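Rernex Bench Arm review: a very patient colleague with two fingers

7 January is no time to be generous, so I went into this one with my arms folded. The Rernex is sold as a helper for small jobs at a table: tidying, sorting, putting the clips back in the basket. The Birnari software that drives it is sold separately, in the manner of printer ink. I spent 5 weeks, starting in November, finding out whether it could spare anyone a chore.

The chore in question is clips. Teal, blue, orange, yellow and silver, left along the edge of the table as they are in every office I have worked in, with a woven basket as the place they ought to end up. A child can do this. A child will also complain, so there is a gap in the market. 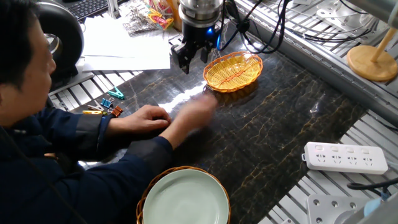
Masilela, reading a draft of this, objected that sorting clips is a party trick, and that a machine earns its keep on the day it can empty a dishwasher without supervision. Fair enough, but I would sooner it dropped a clip than a plate while it learns.

Picking up

Two narrow fingers sound like plenty until you watch what your own do with something thin. You roll it, shift your grip and turn it the right way round, all while thinking about lunch. The Rernex has one idea, which is to close. Give it a chunky binder clip lying flat and it manages well. Give it a clip on its side, on polished black stone with a lamp glaring off it, and it will consider the matter at length.

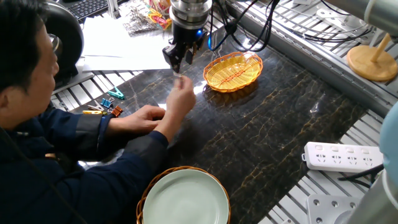

Putting down

Better news. A wide basket forgives a good deal, and the arm lets go over the middle of it quite neatly. Move the basket a hand's width, though, and you must tell Birnari, which takes 12 taps through a menu designed by someone who dislikes menus. I could have done the clips twice over. It never occurred to the software to pull the basket closer, either. People do that without being asked.
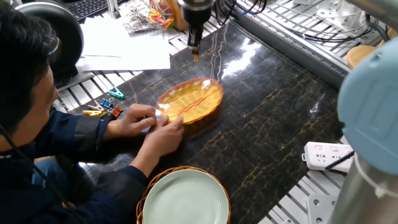

Basket duty, still a two-handed job.

Living with it

It needs a solid table, a good deal of cable and somebody nearby. The last item is not on the box. Rernex quotes 2,000 hours between services, and I believe it, as mine spent many of them waiting for me. On the shop floor, where the same part turns up in the same spot all day, I can see the sense. At home nothing turns up in the same spot twice.
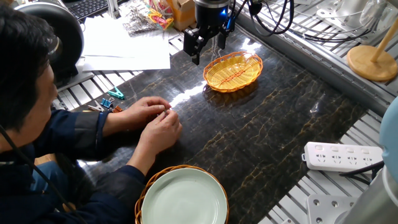 Brarkik wrote in to say that theirs has been loading small parts into trays for 2 months with hardly a grumble, and that I was plainly asking it the wrong questions. Possibly so. Trays stay where they are put, and I live with people.

Worth buying if you have a dull, tidy, identical task and a bench to bolt it to. For the kitchen drawer, wait for the next model, or the one after that.

Good: quiet, steady, kind to baskets.
Bad: thin clips, shiny tables, the menus.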